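Pillow robot that would not let go sends Taladside test home back to manual tidying

Mar 12, 2025

Taladside - A two-armed housekeeping robot on trial in a furnished test home here has been pulled from unsupervised work after it picked up a throw pillow and declined, for 20 minutes, to put it down.

The machine, built by the local firm Makent and running tidying software from Nindanix, was partway through a routine job called "living room reset." The job asks it to collect the pillows from a sofa and stand them back up where they belong. It collected the pillow. The second half of the instruction is where opinions began to differ.

According to the incident report, the grippers closed, the arms lifted, and the robot then held its position while its grip force crept upward in small steps. A release command from the tablet was acknowledged and ignored. So was the next one. Makent's log shows 106 release commands in all, most of them sent by the same increasingly firm finger.

"It told us every time that the command had been received," said Janelle Magbanua, who runs the trial for Makent. "Very polite. I have had landlords like that."

No one was hurt, and the pillow is expected to make a full recovery. The part that worried the safety people came later. When Magbanua pressed the emergency stop, the arms froze as they should, but the fingers stayed shut. The grippers are designed to keep hold of whatever they have when power is cut, a sensible choice if the thing is a glass of water and a less sensible one if it is somebody's sleeve. A technician had to open them with the hand crank, which was in a drawer in another room.
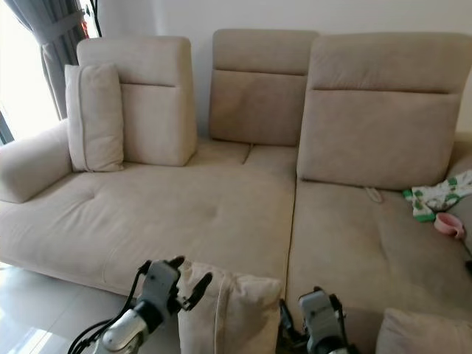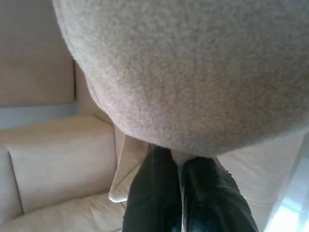

Soft furnishings at the Taladside home, with the grippers at work.

Nindanix has traced the trouble to the slip detector, the bit of software that decides whether an object is sliding out of the fingers. Fabric and filling give a little when squeezed. The detector read that give as the start of a drop and asked for more grip. More grip produced more give, and so on, until the motors reached their limit and stayed there. While a slip alarm is active, the release command is held in a queue. The alarm was always active, so the queue got long.

The company's earlier tests had been done mostly with boxes, mugs and cans. Pillows were listed in the test plan as "low risk" and given a single line.

When the crank finally did its job, there was one more surprise. The power came back on, the queue was still there, and the robot worked through it with great diligence, opening and closing its now empty fingers until somebody pulled the plug at the wall.

Rafts of paperwork have followed. Sarmiento, the insurer covering the trial, has asked for two changes before the robot goes back to working alone: a release command that overrides every other state, and a limit on how long the grippers may keep adding force without a person's say-so. It has also asked that the crank be kept in the same room as the robot - a request Makent agreed to the same afternoon.

For now the robot may run only with a person standing within 6 feet and a hand near the switch. Magbanua admits that this makes it a slow way to straighten a sofa. A supervised living room reset takes longer than doing the job yourself, and you have to be there anyway.

A software fix is being tested on the bench and should reach the home in April. The first session will use an assortment of pillows, blankets and stuffed toys bought for the purpose, and Magbanua said the budget request for them went through without a single question.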